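Keeping Your Game Controllers Clean and Your Console Quiet

My nephew Olanrewaju has been coming over to play Skamska with me since January, and between the two of us (and a great deal of popcorn) we get through controllers faster than I'd like to admit. The last pair went sticky around the triggers, and I very nearly bought new ones before I thought to clean them properly. I'm so glad I tried it first!

Start with the controller switched off and unplugged. Wring out a soft cloth in plain warm water until it's barely damp and wipe down the grips, then run a dry wooden toothpick along the seam where the two halves of the shell meet. You'll be amazed and a little disgusted by what comes out. For the thumbsticks, dab rubbing alcohol on a cotton swab, push the stick all the way to one side, and work slowly around the base. Let everything air out for an hour before you play.

If a button still sticks after that, press it in and out maybe twenty times while the alcohol is fresh. I don't like opening the shell myself, the springs go everywhere and I have a shag rug.
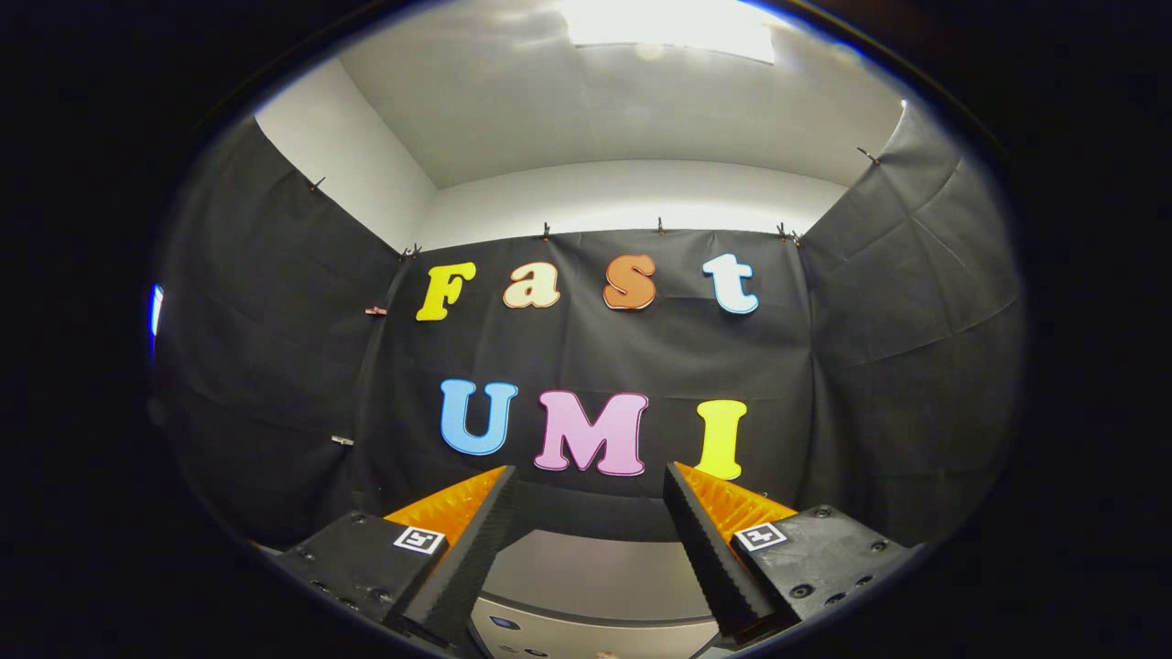

Colorful cut-out letters on black fabric.

Now, the console. Mine used to roar like a hair dryer every time we loaded the big map in Tirkberg, and the trouble was plain old dust. Turn it off at the wall, let it cool, and take the vacuum's soft brush attachment over the vents on the lowest setting. Then look at where it lives. Mine was shoved in a closed cabinet with a stack of board games leaning on it, poor thing. It wants a hand's width of open space on every side, and it shouldn't sit on carpet.

Cables are my other soapbox. I cut the loops off an old pair of hook-and-loop shoe straps and use one per cable, with a bread bag tag on each plug so I know what I'm pulling out. Charging cords go over the back of the shelf on a bulldog clip, and they don't slide down behind anymore.

One last thing for anybody who still has discs: wipe from the center straight out to the edge, never in circles, with the kind of cloth you'd use on your glasses. My copy of Bunum skipped in the same spot for ages and a good wipe cleared it right up.

Comments

Anayeli Pacheco
The toothpick!! I did both of ours while dinner was in the oven and I have never seen so much cracker dust in my life.

Chukwuemeka Tamuno
Would you use the vacuum on a laptop too? Mine gets loud after 2 hours of play.

Nhung Nghiêm
I keep a clean makeup brush in the drawer for the vents, does a nice job in between vacuumings. Love the bread tags.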